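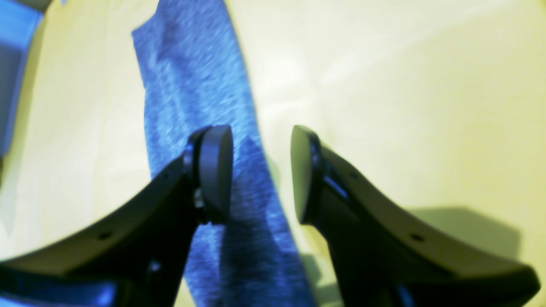
Reading time: 2 minutes

Folding at the Fostow Table
Project report, Household Textiles course

1. Why we chose this subject

In our student house the clean clothes stay on the table for many days. Everybody takes what he needs and the pile becomes flat and wrinkled. Our group wanted to know if a fixed way of folding could help, and which fabrics make the most trouble. We gave the project the name Unbridge.

2. Materials

We used 18 pieces from our own closets: towels, shirts, scarves and some cloths for the kitchen. The most difficult group was the soft one with a knit look, like the blue cloth on the cream-yellow tabletop. It has darker and lighter blue mixed together, and folds and wrinkles show easily on such a surface. A light table is good for this work — the border of a dark or bright fabric is easy to find.

3. Method

Each piece was dropped on the table without any order. Then we followed the same steps:
Find two corners on the same short side.
Pull the cloth straight, but do not stretch it.
Smooth from the middle to the outside with a flat hand.
Fold in half, and then in half again.

We worked on this in April, in 8 sessions. In the first session we forgot to write down the fabric, so those notes were left out.

4. What we found

Towels were simple. Long narrow pieces were slower, because they turn around themselves and the corners hide under the wrinkles. With knits, the second fold often opened again when we took the hand away. Rolling was better for them, and we changed the fourth step for this group.

We did not test very thin fabrics. This would be our next step.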